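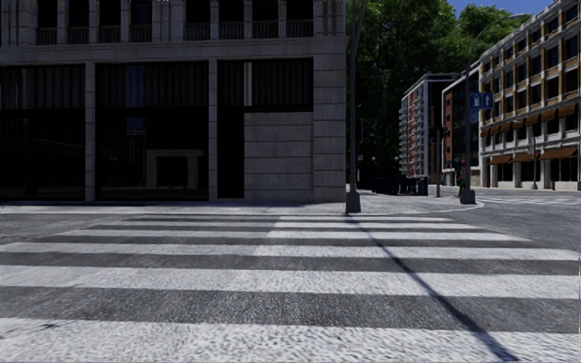
A street corner in Podon, the simulator Balix uses before it spends money on hardware.

Balix runs grocery and pharmacy deliveries with small sidewalk robots, and it's about to buy more of them. How many more is the part they're still arguing over. We got an hour with the company's head of purchasing, who asked us to leave her name out since the quotes are still open, and she spent most of it on things that don't have wheels. Chargers. Spare parts. Curbs. A lot about curbs.

She started on the ops side, walking behind the robots with a radio, and moved to purchasing when the last person left. "I got the job because I knew what broke," she says. "I did not know what a purchase order looked like. I had to ask."

The next order is for the Mitirari project, a new delivery zone Balix wants live in November. The request that landed on her desk was for 40 robots. She sent it back.

"Not because it was wrong. It had no line for anything else. Forty robots, one number at the bottom, signature please. Where do they sleep? Who washes them? You can't sign that."

The first thing she asks for now is a list of crossings. For Mitirari the list has 97 on it, every place where a planned route leaves a sidewalk and enters a road. Each one gets built in Podon and driven there before anyone quotes her a fleet size.

"Crossings set the fleet. People think it's distance. The robot is fine on distance, it can roll down a sidewalk all day. It loses time standing at a curb deciding. If it stands there too long you need another robot to make the same number of drops. So a slow crossing is a purchase."

Does she look at the simulator herself?

"More than they'd like." She has a few corners saved on her laptop and keeps going back to one of them, the one at the top of this page. Stone building on the left with dark glass at street level, trees behind, a wide zebra crossing right in front of you. Nothing on the road. She likes it because of the shadow. There's a tall pole on the corner and its shadow runs diagonally over the stripes.

"Engineers look at that and say great, easy one, no traffic. I look at it and ask what it costs me. You've got worn paint. You've got a dark line across it that isn't a real thing. Dark glass next to it. If the cheap camera handles that corner then I buy the cheap camera. If it doesn't I want to know before I've got boxes of them on a shelf."

The camera question is a big one in this budget. Havlíček, the supplier Balix has used from the beginning, offers two sensor packages on the same body. She won't give us the prices. The gap between them, over the whole order, is "a charging room. A whole charging room, with the electrician."

So they ran both in simulation. 334 hours on the Mitirari crossings, same routes, same sun angles, both packages. Results were not as clean as she hoped. The cheaper package did fine on most corners and poorly on a handful, and the handful was nearly all low sun and patchy paint. The better package was better there but not perfect.

"I wanted a winner. Purchasing always wants a winner. What I got was a split order."

Split meaning some of each. The better package goes on routes with the bad corners and the cheaper one goes on the rest. Which sounds sensible but makes more work, she says, as now somebody has to keep the two kinds straight. Two sets of spares, two pages in the repair manual. A robot that's down for repair can't always be covered by the one next to it.

"I put a line in the budget for that. It's called mixed fleet. My boss asked what it buys. It buys people not swearing at each other at six in the morning."

We asked how far she trusts a simulator for decisions like this. Long pause.

"For ranking, yes. For promises, no." If Podon says corner A is worse than corner B she'll believe it. If it says a robot clears corner A in so many seconds she won't put that number in front of anyone. There are things she can see are too tidy. Empty roads are the obvious one. They do add traffic and pedestrians in later runs, but the first pass is always empty streets, to get a baseline.

"Real corners have a guy unloading a truck. Real corners have a dog. And wet leaves. I've got a whole folder of wet leaves."

What she does after the sim runs is old fashioned. Two people walk the worst crossings on the list with a tape measure, a notebook and a folding ramp. Of the 97, the team decided 51 needed a visit. The rest were either too plain to bother with or close copies of ones in the zone they already run. The walk is cheap, she says, shoes and lunch, and it changed the order more than the sim did.

How?

"Curb height. The map data had curb cuts in places where there was no curb cut. Or there was one and it was broken. The sim believed the map." That pushed them to the larger wheel kit on part of the order. Havlíček sells the kit as an add-on, and it was not in the first request either.

She keeps a list of what was not in the first request. Reading from it, fast: wheel kits, chargers, the second charger when the first charger is down, rain covers, a pressure washer, shelving, locks for the lids, spare lids ("they lose lids, don't ask me how"), data plans, insurance, tires, a van. The van was a fight. Somebody on the finance side wanted to know why a robot company needs a van.

"Because robots stop. They stop in places and you have to go get them, and you can't get them on the bus. We tried a hatchback for a while. Ruined the hatchback."

The budget as it stands has three parts, and the robots are the biggest but not by as much as you'd guess. Second is the depot, meaning power, floor, door, heat. Third is the first year of parts and service. She won't approve the first without the other two in the same document, and that rule is hers, written down nowhere.

On service contracts she's blunt. Havlíček offers a full plan and a parts-only plan, and Balix is taking parts-only for the second time. "We have good techs. If you don't have good techs take the full plan and don't be proud about it." She did push for one change in the terms: parts held locally instead of shipped as needed. Waiting on a shipped axle cost them a lot of idle days in the first zone. Havlíček agreed, with a deposit. She thinks the deposit is too high and signed anyway.

What about leasing? They looked. The lease came out close to buying over the period they care about, and it had a clause on modifications she didn't like. Balix changes things on the robots constantly -- brackets, flags, lights, the lid latch. Under the lease every one of those would need a letter.

"We'd be writing letters all week."

Is she going to buy the full 40? Not at once. Plan right now is to order in two lots, the first big enough to run the easy half of the zone and the second only after some weeks of real street time. The supplier gives a worse price that way. She has put the difference in the budget as its own line, so people can see what waiting costs, and she says that has ended more arguments than anything else she's done in the job. Nobody has asked her to take it out so far.

The second lot could come out smaller. It could also come out with the other camera. By then they'll have logs from the real corners and they can lay those next to the simulated ones, corner by corner, and see where Podon was off. She's most curious about the shadows. If the real robots hesitate on them the way the cheaper ones did in simulation, she'll want the better package on more of the fleet. If they don't, she's got some convincing to do in the other direction, with the engineers, who mostly want the better one everywhere.

"Of course they do. I would too if I wasnt paying."

Last question was what she'd tell a smaller company doing this for the first time, a campus or a town with money for a few units. She didn't have a speech. Get the list of crossings. Ask the vendor to run thier robot through your worst one, in simulation if that's all they've got, and watch the whole run and not the clips they pick. Ask what a wheel costs. Ask how many days to get one. Check that the door on your storage room is wide enough.

Did that one happen to her?

"It was wide enough for the robot," she says. "It wasn't wide enough for the robot on the cart."

6 August 2022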